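Flaltis Community Help > Home & Laundry > Clothing Care

Side seams on knit tops twist toward the front after washing. Can it be fixed?

Posted by porchswing81 in February

I have several long-sleeved knit tops that fit fine when new. After a few washes the side seam on the left creeps around toward my stomach and the one on the right goes toward my back. The hem ends up crooked too. It happens with cheap tops and with one Cindis top that was not cheap at all.

I wash everything on normal, warm, and tumble dry on medium. Is this my washer (a Helmy front loader, 6 years old), the dryer, or the clothes? And is there any way to get the seams back where they belong?

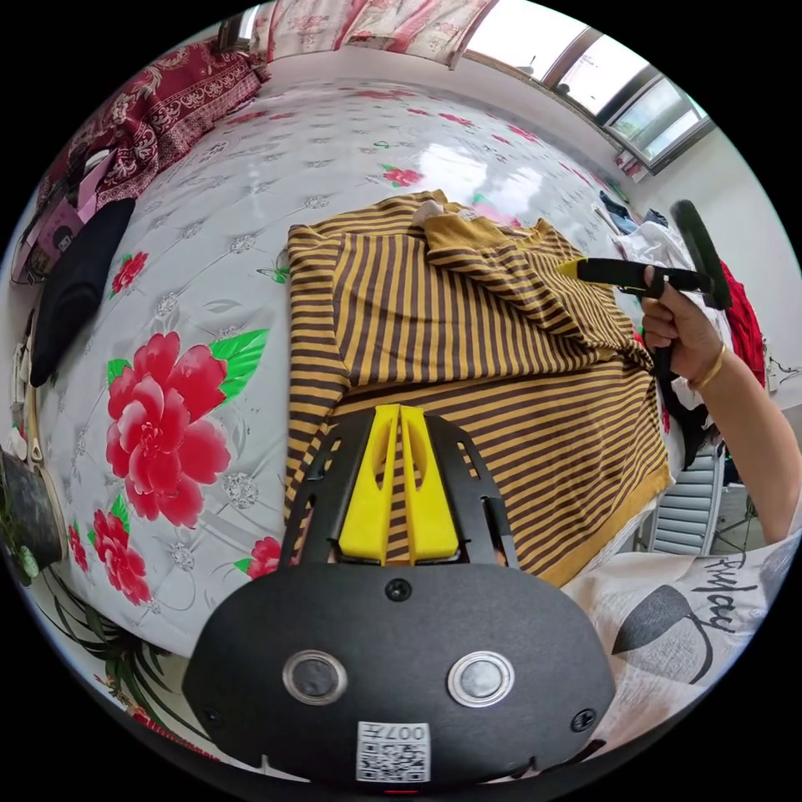

Twisting is worst on my plain tops made of thin jersey. The thicker ones do it less, and a sweatshirt I've had forever has never moved. I tried ironing one straight and it looked good until the next wash. Solid colors hide it until I put them on, but with brown and mustard stripes like these, laid out on the bed, I have something to line up by eye. I would rather not replace everything, so any advice is welcome.

3 answers

mill_end_remnants

It's mostly the fabric. Single jersey is knit in a spiral on a round machine, and the yarn itself has twist in it. When the cloth gets wet and relaxes, it wants to lean to one side. The factory can cut and sew it perfectly straight and it will still lean later if the fabric wasn't finished properly. Your washer didn't cause it, though heat and a long spin bring it out faster.

What helps:

Wash cold, inside out, on the shortest cycle with a low spin.
Skip the dryer. Take the top out damp, lay it on a towel, and pull the side seams back to the sides by hand. Pull diagonally, opposite to the way it leans.
Smooth the hem and let it dry flat without moving it.
If you iron, use steam and press straight down. Dragging the iron pushes the knit sideways again.

You have to do this after every wash. It won't be permanent, but it's usually enough to make the top wearable.

When you shop, fold a top in half lengthwise and check that the seams meet. Rib and interlock are more stable than single jersey.

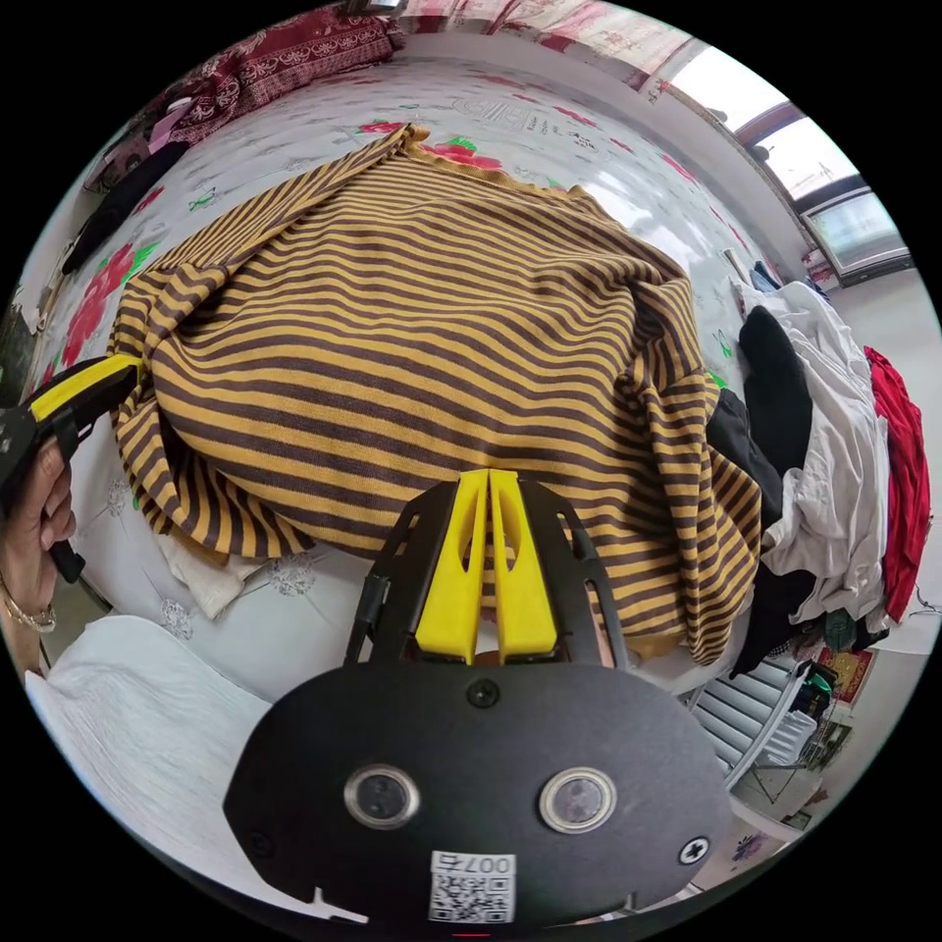 dryer_sheet_skeptic disagrees with the part about the dryer. My tops twist exactly the same on a line as they do in the machine, and I've done it both ways for 5 years. I'd say save yourself the trouble, dry on low, and pull the seams straight while the top is still warm. I do agree about cold water. Also don't overload the drum - everything wraps around everything else and the sleeves get wrung like rope.

Sorting & Folding, continued
Page 5 of 6

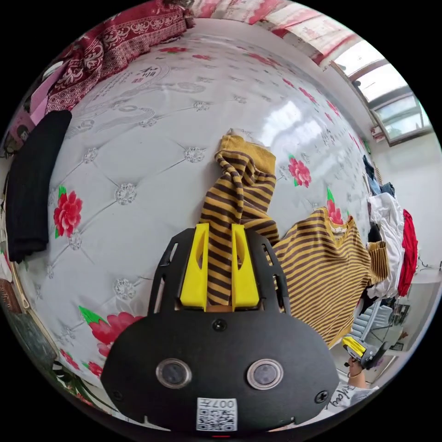 Page 6 of 6

halau_street_laundry

Check the care tag for the return terms before you do anything. I sent one back after the second wash because the seam had moved more than an inch, and the store took it.

Marked helpful by 81 members. This thread is closed to new replies.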